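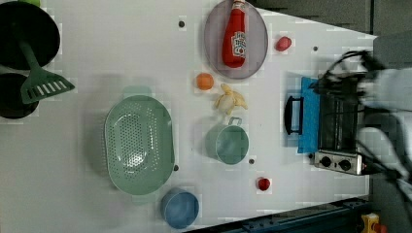
Roya Abbasi has written in the margin of the previous entry that the rub results for play food should not be pooled with those for the blocks, and asks on what basis the two were put under one heading in the first place. Her view is that a curved surface never meets the felt squarely, so the wear patch is smaller and the pressure on it higher than the sheet implies.

The point is accepted. Both groups were entered under job 1288 when the Bimard and Retamal orders came in together, and the heading was carried forward without review. From this entry on, play food is recorded separately. The earlier pages are left as written, with a cross-reference initialled in the margin.

May, afternoon session

Purpose: to establish whether the printed and painted colour on play food in the Bimard range withstands dry rubbing, and whether it transfers to a damp white cloth.

Dry rub. Specimens were held in the small cradle, which was repacked with putty between shapes. The full run is 3000 strokes with the grey felt, changed at the halfway mark. The lemon and the pear completed the run with slight dulling at the widest point and no bare patch. The eggplant was stopped early. Its colour had come away along the mould line, where the coating appears to have been thin to begin with, and a second eggplant from the same carton behaved in the same manner. Both are bagged and held in the top drawer.

Damp transfer. Each cloth was wetted with 5 mL of the test solution and pressed under the standard weight. Staining was graded against the grey scale in the viewing cabinet, lamp warmed up beforehand. The lemon and pear left no mark that either reader could distinguish from the control. The eggplant left a faint violet stain, graded 4 by one reader and 3-4 by the other. The lower grade is the one recorded, in accordance with our usual practice.

Retamal blocks were not run today. The Gimon rub machine was making a knocking sound on the return stroke by mid-afternoon. The carriage bolt was found loose and was tightened. A short check run on scrap card was satisfactory, but the stroke length should be measured again before any further results are relied upon. The eggplant results were obtained before the noise began and are considered sound.

Note on labels. Paper labels are outside the present method. Sakda Phromma proposes that they be assessed for lifting at the corners after soaking, and will draft a procedure. Until it is approved, labelled pieces are to be set aside and marked as such on the sheet.

Outstanding

Measure stroke length on the Gimon, five readings, and enter them in the machine log.

Obtain a further eggplant from a different carton.

Reorder grey felt from Tendico. The remaining roll will not cover the Retamal work.

R. Abbasi to countersign the change of heading.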